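Fokonham Hall Workroom
Progress report to the Boltton Fund, second period
09/10/2026

This covers the second period of the grant for refitting the large workroom at Fokonham. You asked for a plain account of what the money has done so far. Some of it has gone well. I am less sure about the rest, and I would sooner say so now than in December.

Furniture

The old benches are gone. They dated from 1957 and weighed a great deal, and getting them out took most of the first week. In their place we have 18 tables, bought through Panyasiri in two finishes: light wood with slender legs, and pale blue with rounded edges. The application said rounded edges would make the room safer and easier to move through. We have had no bumps reported on the new tables, but we had hardly any reported on the old ones either, so I would not put that down as a result.

The slender legs were my main worry at the time of ordering, and they still are. The supplier's sheet gives a load limit of 70 pounds per table. For small tabletop work that is plenty. For the clay classes mentioned in the original application it is not, and I think the clay classes should be dropped from the plan or moved to the back room, where one bench was kept.

Clear-table rule

Each session is now supposed to start with only what is needed on the table, and end with the top bare. The idea came from the Clodinora workbook, which makes large claims for it. My own view is that the rule works for the first two weeks after anybody mentions it and fades after that. Tape is the usual straggler. We have bought more rolls this period than in the whole of the last one, and I don't believe we are using more. They go into bags and drawers and stay there. Small boxes and tubs are the next worst.

Attendance

We logged 235 visits in the period. The target was higher, and the figure includes repeat visits, so please don't read it as a number of people. The room holds up to 70 at once under the current certificate, and we have not come near that. What has changed is how the space gets used. With the benches out, people stand and move between tables, and several groups can work in the room together. Noise is worse as a result. The ceiling panels that were meant to deal with it have not been ordered, as both quotes came in over the line in the budget.

Tabletops in use

The blue tops show marks less than I expected. They are also where the small stuff collects, a roll of blue tape and a little white container being a fair sample.
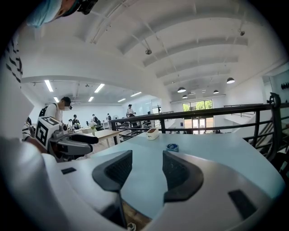
One regular user wrote in the comment book that the tables are fine but there is still nowhere to put anything down between jobs, and that a shelf along one wall would have done more good than new furniture. I passed this on to the hall managers, who pointed out that shelving was in the first draft of the budget and was cut. I think the comment is right.

Requests

We would like to move the unspent clay money to wall shelving. We would also like a decision on the ceiling panels before the December payment, even if the decision is no. The tables will be checked for loose legs before then, and the results will go in the next report whichever way they come out.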